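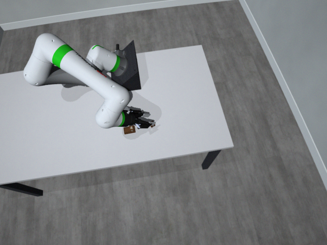
Flikard, high view. Arm bent over the small box, gripper above and beside it.

Subject: Re: [adville-shop] Sorting bench, can we please decide

Hi all,

I read the whole Flikard thread again last night with the scene open next to it, and I'm still where I was in January. I like the model. I don't think it tells us we can build the bench.

What we have is an arm on a white table in a room with next to nothing else in it. The floor is level because the software says it's level. Our floor has a drain in it. I put a long level across the spot by the roller door where the bench is meant to go and there's 15 mm of fall from the wall side to the drain side. You can shim that out on an ordinary workbench and forget about it, but then somebody drags the table over to sweep and the shims end up in the dustpan. I've seen it happen to the drill press twice.

My second problem is the table. It's a slab on four legs with no stretchers, no cross bracing, nothing tying the feet together. In Flikard it can't wobble, so of course it doesn't. Put a real arm on a table like that, swing it out to one side and stop it quickly, and the whole thing is going to rock.
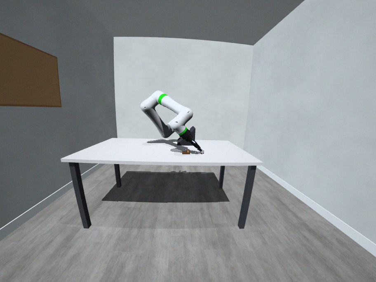

So before anybody buys steel I'd like to see a drawing of the frame with bracing in it, and I'd like the height written down. The thread says 70 cm in one place and 82 cm in another, and I can't find a message where anyone picked. If the answer is "whatever the scene is set to", fine, tell me what the scene is set to.

Third, the mount. The arm comes off that dark slanted base toward the back of the table. Who is making it? I ask because Ok Welding quoted us for a plain flat plate, and a plate isn't what I see in there. A wedge needs to be cut, welded and then faced, or it will pull out of true as it cools. Our mill won't hold anything that size. If we can mount the arm flat and fix the angle in software then let's do that and save the money, but somebody has to run the reach again with the base flat. I don't believe it'll come out the same. 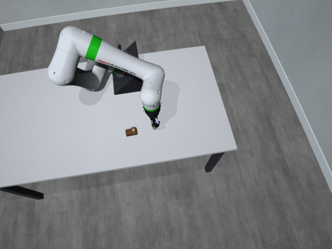
The CRX-5iA model at the block. The box with the 4 on it is to the left.

Then there's the box. One cardboard box, nice square edges, sitting alone on an open table. The stuff we want sorted is the donated hardware, and that comes in whatever people had in the garage. Cigar boxes. Bread bags. A coffee can with the lid rusted on. If the plan is to repack all of it into small boxes first so the gripper can cope, then a person is handling every item already, and that person could put it on the right shelf.

I know the reply to this is that we start simple. OK, but then the wording in the grant form to Lirus should be simple too. At the moment it says the bench "will sort incoming parts". I'm not comfortable signing that. I'd sign "we will try to pick up a box and put it down somewhere else".

And I still want to know about the real arm. The model carries a FANUC name on the link. Has anyone asked for a price, new or used? I looked through the thread and found plenty about the color of the walls — no price. If it's out of reach then we're designing a table for a machine we won't own, and a smaller arm will want a different base, different holes and a different reach. I'd hate to drill that top twice.

What I'd be happy with: build the table first, braced, with a sheet of ply on it, bolt the old engine hoist arm to the back and yank it around by hand. Costs us an afternoon and some scrap. If it creeps across the floor, we know.

My copy of Ye-seo's message is below for anyone who joined after it went out.
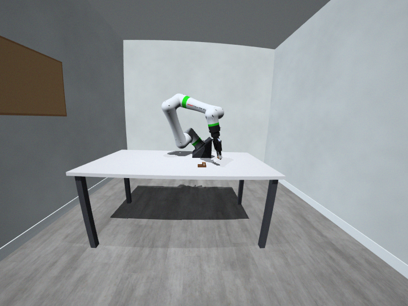

On 2022-11-20, Ye-seo Pyo wrote:
> I think we're asking too much of it and then complaining. I never
> meant the scene to prove the table is stiff. I made it so we could
> argue over where the base goes before there are holes in anything,
> and on that it has been useful. I had the base in the middle of the
> table to begin with and moved it back after one evening of trying
> poses.
>
> Agreed on bracing. I left it out because it takes time to model and
> I was lazy. Agreed on the floor too, although leveling feet would
> deal with most of that.
>
> I don't agree that we should wait for the arm. We have been waiting
> for things in this shop for 6 years. Can we at least cut the legs?

Cut the legs to what, though? See above, 70 or 82. If we go with leveling feet that changes the number again, so somebody needs to choose the feet first. I have four off an old dishwasher and I wouldn't trust them with this.

I can be at the shop any evening after the lathe class is out. Bring a tape measure, please, the one on the hook reads short.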